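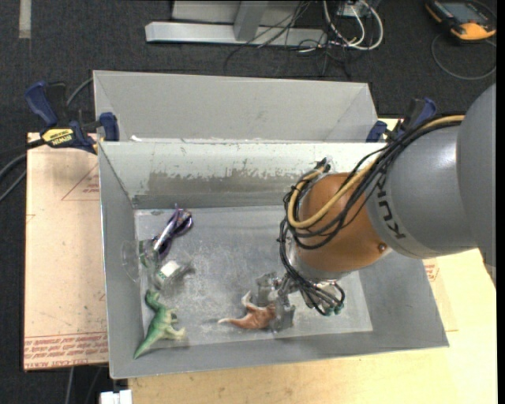 By Yara Hourani, Riren
Posted Apr 23, 2023
Bevwood / Part-time / On site

Sorters wanted for the small things room

If you have ever tipped out the bottom of a toy box and found yourself still sitting on the floor an hour later, matching up bits and pieces and feeling oddly happy, please keep reading, because we would love to meet you!

Riren is a secondhand and reuse shop with its sorting rooms at 405 Kotgate Road in Bevwood. Clothes and books go through the front of the building, furniture goes through the side door, and everything small ends up with us. By small I mean toys, eyeglasses, kitchen odds and ends, packets of who knows what, key rings, puzzle pieces and little plastic pots with no lids (and lids with no little plastic pots). It gets emptied into gray bins, and then every single thing in those bins has to be picked up, looked at and sent somewhere sensible.

We are hiring two part-time sorters to help us do that. Pay is $19 an hour.

What the work is like

A bin might have a green dinosaur lying down one side and a reddish-brown one on its side nearby, then a pair of glasses with dark purple frames, a small clear package with a white label and some other see-through plastic thing shaped a bit like a bowl. That is a pretty good bin, to be fair. Some are fuller and some are a good deal stranger.

Your job would be to take things out one at a time and decide what each one is and where it should go. The dinosaurs go to the toy table, where they get wiped down and checked for splits and sharp bits. Tails deserve a good look, and so do feet. Glasses go on the felt tray with the lenses facing up, never loose in a bin with anything heavy, and from there to the eyewear drawer. Labeled packages get read, front and back, before anybody opens them. Clear plastic is the one that catches new people out. It is easy to miss against a pale bin floor, especially in our older bins, which are scuffed and cloudy from years of things being dragged across the bottom, so we ask everyone to run a hand around the corners before calling a bin done.

In March we got through almost 188 bins, and I say this with love, but the shelves by the door were still full at the end of it. Speed does matter a little. Care matters a lot more. I would much prefer that you did a few bins well and left the rest for the next shift than rushed and sent a good toy to recycling.

Besides the bins, you would also

Wipe down and dry toys for the shop floor, and bag up sets that belong together (we have a wall of cubbies for sets that are still missing a piece, and finding the last piece is a bigger thrill than it has any right to be).

Write price tickets in clear handwriting. Print is fine. Print is better, in my case.

Help with Dabbas, which is our matching game day for families. Kids come in, each one is handed a tray of mixed little things, and they trade with each other until their tray makes sense to them. We set out the trays beforehand and put the room back together afterward. There is a certain amount of crawling under tables for animals that have wandered off.

Sweep up at the end of a shift and rinse out any bins that need it.

Who we hope will write to us

You do not need to have worked in a shop before. A person who is patient, who notices things, and who can stay cheerful through a bin that turns out to be mostly pen caps will do very well here. It helps if you can tell a nice old toy from a tired one, but we can teach that, and we will, probably at greater length than you would like. We have strong feelings in this room about farm animals versus zoo animals and which shelf a goat goes on. You are welcome to bring strong feelings of your own.

You would be on your feet for much of the shift, though there are stools at both tables and you may use them whenever you want. The bins can be lifted by two people when they are full, and please do ask for a second pair of hands. If lifting or standing is difficult for you, tell us and we can arrange the work differently. The toy table can be done entirely sitting down.

You do need to be 18 or over, and you need to be comfortable handling things that have not been cleaned yet. Gloves are here in every size. Bring an apron if you have one you like, and if not there is a hook full of them behind the door.

Hours

Each post is for three mornings a week, and we are flexible on which ones. We start when the side door opens at nine and stop at one. Dabbas days run into the afternoon and are paid the same, and you will know about them well ahead of time. School pickup, college classes, a second job, all of that we can work with as long as we know.

You get a discount in the shop from your first day, tea and coffee, a locker that mostly closes, and a paid half hour for a sit-down in the middle of the morning.

How to apply

Please don't send a fancy resume unless you already have one handy. A short letter is plenty. Tell us a little about yourself, which mornings you could do, and one small object you have kept for far too long and why you still have it. I read all of these myself and I write back to every person, though it can take me a few days when the shelves are full.

You can drop your letter in at the front counter at Kotgate Road (mark it for Yara, small things room) or hand it to whoever is at the side door. If you would prefer to come and talk instead, come by on any weekday morning and ask for me. I will show you the tables and the cubbies, and you can try a bin if you feel like it. Anyone invited back after that will do a two-hour trial shift, which is paid at the full rate.

We will keep this notice up until both places are filled.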